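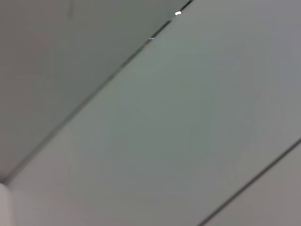
Plain gray, matte, no pattern

Sornora Shelf Liner, 2-pack

I started cutting these for my own kitchen and then my sister wanted a set, so now they're in the shop! Each roll is 8 feet long and trims with regular scissors — no glue, no sticky backing, you just lay it in and smooth it down with your hand. I've had mine under the coffee mugs for 2 years and I still wipe it with a damp cloth and dish soap.

We've sent out 1,685 packs so far, which I still can't quite believe. If your cabinets are extra deep, grab the Vukport wide roll instead (same stuff, just wider).

Ships folded flat in a paper sleeve. Please unroll it overnight before you cut.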